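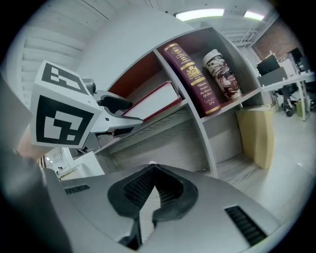

A reader of the previous entry wrote to ask whether a large hardcover book should be stored upright or on its side, having received contradictory instructions on the matter from two different bookstores. The question deserves a fuller answer than the comment section allows, and it coincides with the reorganization of the small wall shelf over my desk, which I completed in September.

The general position is as follows. A book of ordinary size stands upright, supported on both sides, with its spine vertical. A book that is too tall, too wide or too heavy for its binding lies flat, on its own or with very few others on top of it. The shelf over the desk now follows both rules. The large red book lies flat. The Darwin stands.

I must concede that the Darwin does not stand as it should. It leans, and a leaning book places strain on the joint between the spine and the boards. A second volume of similar height would correct this. I had intended to purchase one at the Wirnville library sale and came home with a road atlas, which does not fit any compartment.

## The shelf

The shelf is divided into compartments of unequal size beneath a curved top. I considered replacing it with a Wamcombe unit of the straight, adjustable type, and went so far as to measure the wall. The Wamcombe would hold more. It would also extend past the edge of the desk, and I have decided against it for the present.

The previous arrangement was governed by convenience. Items were placed wherever there was room and remained there. The present arrangement is governed by three rules:

1. No compartment is filled to its full width.
2. Anything used daily is kept where it can be reached from a seated position.
3. Loose papers are not kept on the shelf in any form. 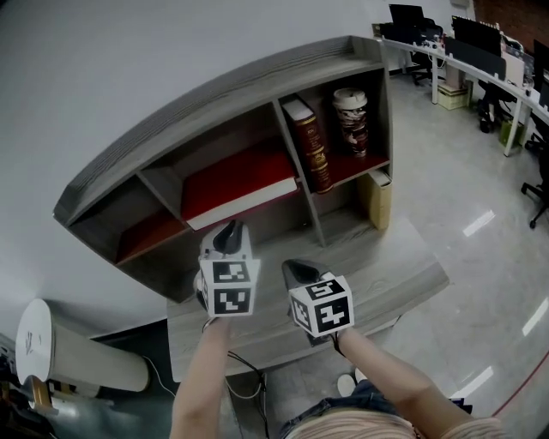

*The wall shelf above the desk, with the box in the lower right compartment.*

The third rule proved the most difficult to observe. Loose papers have accordingly been transferred to a Kabbaj folder in another room, where they will be reviewed at a later date. The left compartment has been kept clear for whatever is being read at the time.

## Beverages

It will be noted that a cup with a lid shares a compartment with the Darwin. General guidance on the care of books is opposed to this practice, and I do not recommend it to others. My own policy is that a cup may remain on the shelf while its lid is on, and that it must be moved to the desk before the lid is removed. This policy has been in force for 8 months - without incident, so far as the books are concerned.

## Outstanding matters

The inventory of the remaining books in the house has reached 424 titles and is not complete. It is maintained in Skuvex, which sorts titles beginning with "The" under T and does not appear to offer any means of changing this. Readers who have found a solution are invited to write.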